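Section 4. Getting the cell ready and picking thin, shiny things

Before you start

I wrote this section after setting up more Plekar cells than I planned to, so you get my habits along with the rules. Where something is a rule, I say "must." Where I say "I like to," feel free to do it your own way, as long as Domingo Zapata (he signs off the cells at our site) is fine with it.

You need the wrist camera working, the fingers fitted as in section 3, and the current Corico job file loaded. If your job file has a date before 30/06/2021, get a new one first. The older files let the fingers drop faster than this guide allows.

CAUTION: Put the arm in hold and wait for the steady amber light before any part of you goes inside the walls. A paused program doesn't count as hold. The arm can wake up from a pause all by itself if a timer runs out.

4.1 Clean the floor and rails

1. Put the arm in hold.
2. Take out all the loose parts and set them on the tray.
3. Wipe the floor panel from the back corner toward you with a dry, lint-free cloth.
4. Run the soft brush down every groove in the rails, starting up at the corner post and working down. Go slow here. Stuff packs in tight and a quick pass just moves it along.
5. Brush the seam where the back wall meets the floor.
6. Wipe the floor one more time, as the brush always throws some bits back out.
7. Write your initials on the cell sheet.

Do this at the start of each shift and again every 3000 picks, whichever comes first. I know, step 4 is the one everybody skips (I used to skip it too!). But a speck under a soft part is enough to throw off the touch reading, and then you'll spend your morning hunting for a fault in the fingers that isn't there.

NOTE: Wall and floor liners can be any pattern you like. Busy prints are fine and I'm fond of them – they make it harder for a sloppy vision setting to slip through. Just write the liner code on the cell sheet so the next person can match your results. If you change a liner, run the camera check in section 2 again.

4.2 Line up on a thin part

Soft, see-through parts are the tricky ones. The floor pattern shows through them and the glare breaks up the outline, so don't trust the automatic edge finder on its own. Kwadwo Yakubu taught me to line up by eye first and then let the software fine-tune, and that's still how I do it.

1. Clear the hold and switch to jog mode, slow speed.
2. Bring the fingers down at an angle with a clear gap between them.
3. Stop when one fingertip is over the near edge of the part in the wrist view.
4. Look for glare. If a bright streak covers the edge you want to grip, turn the lamp down a step and look again. 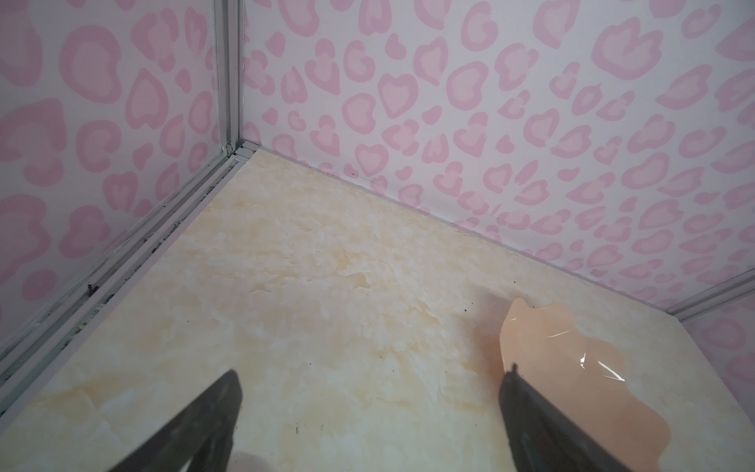

Figure 4-1. Wrist view with the right fingertip over the left edge of the part. Note the specks on the floor and in the rail grooves.

5. If you see dirt on the floor near the part, stop, go back to hold and repeat 4.1. You must not sweep it aside with the fingers.
6. Save the position as "edge start."

CAUTION: Never reach in to nudge the part while you're in jog mode, even at slow speed. Put the arm in hold, move the part, step back, then clear the hold. Yes, it adds time. Do it anyway.

4.3 Set the touch limit

1. Open the Force page and set the touch limit to 32.
2. Lower the fingers in single steps until the touch light comes on.
3. Back off one step and save the height.
4. Run one test pick with the cover closed.
5. Look the part over for tears or dents along the gripped edge. If you find any, lower the limit by two and try again with a fresh part.

NOTE: Code 775 means the fingers met the floor before they met the part. Most of the time your saved height is too low. Check that before you touch anything else – I once took a whole finger set apart over a 775 and the fix was one line in the job file.

4.4 What to write down

Fill in the cell sheet before you leave: liner code, lamp setting, touch limit, saved height, and any codes you got. If you cleaned in the middle of a run, note the pick count too. Ansah cells use the same sheet. For Tarnano cells, use the long form and attach a saved wrist view of your edge start.

Leave the arm in hold with the cover closed. Finger changes and wear limits are in section 5.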